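Course project, second-year housing and environment module. Submitted in June.

# Damp and mold in student rentals in Merkberg

## Why we picked this topic

Most of our group rents in the Pesgate part of Merkberg, where the houses are old and were split into small flats a long time ago. Several of us had black spots on a bedroom wall in the first winter. We wanted to find out how common this is, what tenants do about it, and what their landlords tell them to do.

## How we did it

We made a short online survey with 14 questions and shared it through course mailing lists and the notice boards in two student halls. Only people renting privately could fill it in. We received 142 usable answers. Responses with no street area given were left out.

We also put humidity loggers in four bedrooms for three weeks. Two of the rooms were in Pesgate and two were in the newer buildings on Terovell Road. The loggers took a reading every hour. One of the Terovell Road loggers stopped in the second week when its battery ran out, so that room has less data than the others.

## What people told us

Of the 142 people who answered, 47 said they had seen mold in their bedroom during the past winter. Bathrooms were mentioned more often, but many people did not think of bathroom mold as a problem and only wrote about it in the comments.

The most common place for mold in bedrooms was behind furniture on an outside wall. Window corners came next. People who dried laundry in the bedroom reported mold more often than people who used a shared drying room, but most of the flats with a drying room were also newer, so we can't separate the two.

Landlords mostly gave the same advice: open the windows. Tenants said this was hard to follow in January with the heating bill in mind. A few had been given a dehumidifier. One person was told to repaint the wall and did so, and the spots came back before spring.

## What the loggers showed

The Pesgate bedrooms were more humid at night than the Terovell Road ones. In all four rooms the readings went up after midnight and came down once a door or window was opened in the morning. Tenants kept a simple diary of when they aired the room. The diaries had gaps, mostly on weekends away.

Cooking made less difference than we expected. In the Pesgate flat where the kitchen opens into the bedroom hallway, showers had a clearer effect than meals.

## Costs

Our budget was 268 in total. The loggers took up most of it, and the rest went on batteries, printing and a small prize for one survey participant. We looked at a better model sold by Rebelo, but four of those would have cost 868.

## Problems with the project

Students who have had mold are probably more likely to answer a survey about mold, so the share we found may be too high. Four rooms is a very small sample. We also started late, and the coldest weeks were already over when the loggers went in.

If we did it again, we would begin in November and ask for the age of each building. We would also check on the batteries every week.

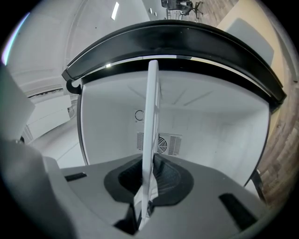

*Figure 1. White slatted piece, seen from its narrow side.*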